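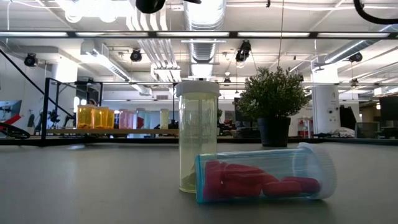 Progress report to the Ososwood Fund for Short Film
Project: "The Spare Room", animated short film, planned length 7 minutes
Production company: Holmgren Animation, Stirport
Date of report: 24 Nov 2020

1. Summary of the period

This report covers the work done between the end of July and the present date. The animatic is locked, the backgrounds are well advanced and the drawn animation has passed the middle point. Of the 476 shots in the first breakdown many were joined or removed, and we explain this under point 2. The film is within its budget, but one part of the schedule has moved, and we ask the Fund to take note of it under point 5.

2. Story and animatic

As the Fund knows, the film tells of a father and a daughter who must empty a room after a death in the family. There is no dialogue. In the first version the viewer learned very early who had died, and the readers of the Fund remarked that the second half had then little tension. We agreed with this remark. In the new animatic the information comes only in the scene with the wardrobe, and the film before this scene was made shorter.

The consequence is that the number of shots is much lower than in the application. The old breakdown also counted each camera change inside a shot as a shot of its own, and this was our mistake. The new breakdown was sent to the Fund together with the animatic.

We showed the animatic to a small group of parents and teachers in Stirport. The majority understood the ending without explanation. Two scenes were not clear to them, the one with the bus and the one with the letter. The letter scene was drawn again. The bus scene was taken out.

3. Animation and backgrounds

All the characters are drawn by hand on tablet, with a pencil line that stays visible in the final picture. The father was more difficult than we expected. In the model sheets he looked tired, but in movement he looked angry, and the first scenes had to be corrected for this reason. The correction was made on the eyebrows and the shoulders only, so the timing of the scenes could be kept.

Finished and approved at this date:
- 32 backgrounds, including all views of the kitchen and the stairs
- the opening scene, in colour
- the wardrobe scene, in line only

The backgrounds of the garden are still in sketch. We want to use a limited palette of grey and ochre there, and to bring in green only in the last shot. Colour tests for this are attached to the report.
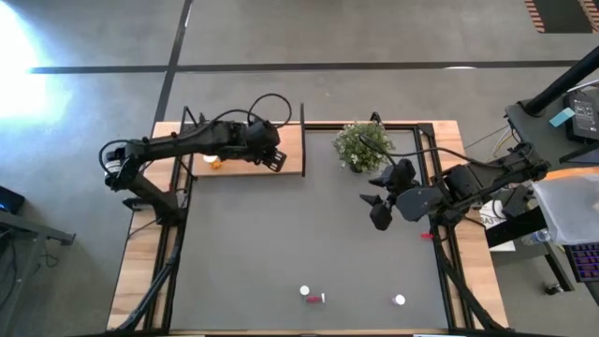 4. Music and sound

The music is recorded in Drurnov, with a small ensemble of 5 players. The recording could be done in one session and the cost was as planned. The composer has delivered a rough mix for the first half. We find the piano a little too present in the stairs scene and have asked for a version with strings alone.

The sound effects are not yet started, except for the door and the footsteps. It was always our intention to do this work after the picture is complete.

5. Schedule and budget

Because of the changes to the story, the colour work will begin almost 7 weeks later than it was written in the contract. The delivery date of the film does not change. We had kept a reserve between colour and final mix, and this reserve is now used. A further delay in the colour work would therefore touch the delivery, and in such a case we would inform the Fund at once.

Spending on animation is slightly over the plan and spending on travel is under it. We ask for permission to move the unused travel money to the animation line. The total remains the same. The table of costs is in annex B.

6. Next steps

- finish the line animation of the last two scenes
- complete the garden backgrounds
- receive the second music mix from Drurnov
- prepare a short trailer without music, for the festival applications

The second instalment is due after approval of this report. We would be grateful to receive the Fund's remarks on the new ending before the garden scene goes into colour.

Holmgren Animation, Stirport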